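The Long Red Afternoon

Every June, when the new crop is still green on the plants, I finally get around to last year's dried chilies. They have been waiting in the back of the pantry since the fall, and by now I need the shelf. So I clear off a table, lay down the big gray mat (chili dust gets into wood grain and stays there, ask me how I know) and give the whole afternoon over to peppers.

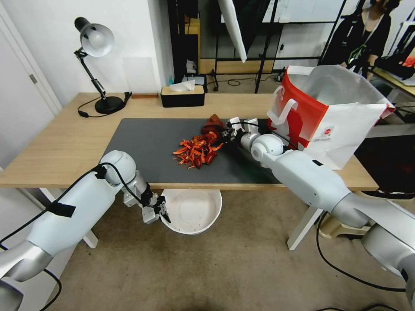 My mother did this job at the kitchen counter with the window open and the radio going, and she never wore gloves, and she paid for it every single year. I wear gloves. I also keep tissues within reach, because even a mild chili will find your nose sooner or later, and I put a bucket on the floor just under the front edge of the table so that whatever I don't want can be swept straight down into it.

The sorting itself is slow and rather lovely. A good dried pod is glossy and bends a little before it cracks. The pale, papery ones have lost their flavor and can go, and so can the loose stems, though I'll admit I leave a few stems on for the pot, where they make the pods easier to fish out. I bought my first big sack at the market in Murholm, over 23 years ago now, and the woman at the stall told me to smell every handful. I still do! Raisins and a bit of smoke is what you want. Anything musty goes.

Then there is the matter of what to keep them in. I am fond of cloth bags in a dark color, which let the peppers breathe and don't show the stains, and I shake mine out well before they go back to work. A big paper shopping bag standing open on the table is handy too, for carrying everything back to the pantry in one trip.

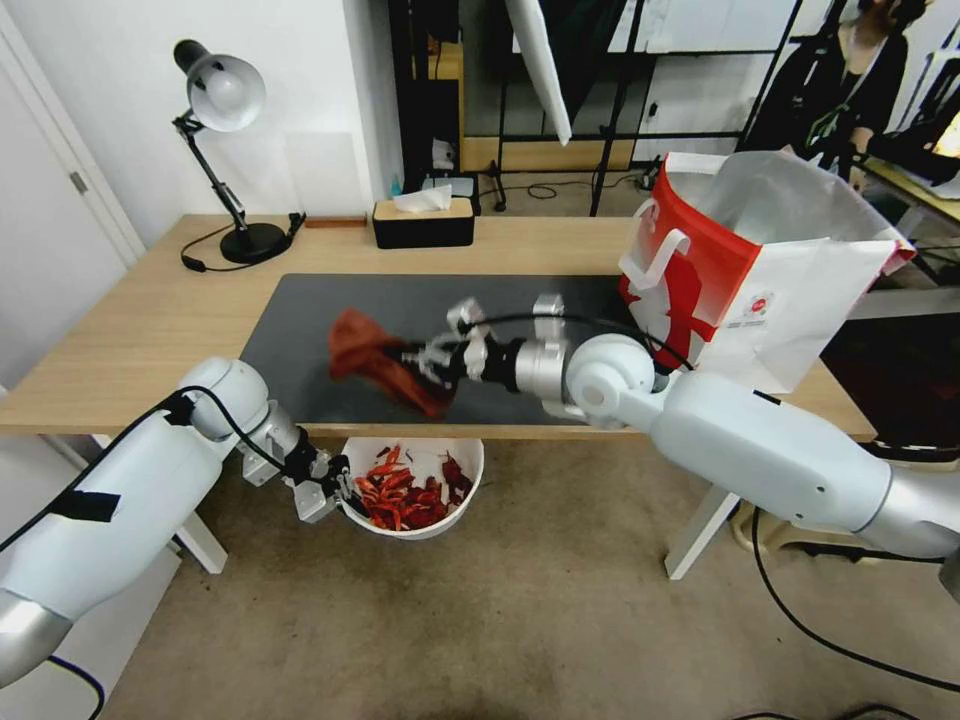 Murholm, June

The market has moved indoors since I first came, and the chili stall is two aisles over from where I remember it, next to a counter selling honey and beeswax. I went back this month with an empty bag and every intention of buying just a little. The peppers were heaped up in shallow crates, and I stood there sniffing handfuls until my eyes watered. I came home with far too many, and they are on the pantry shelf I had just cleared.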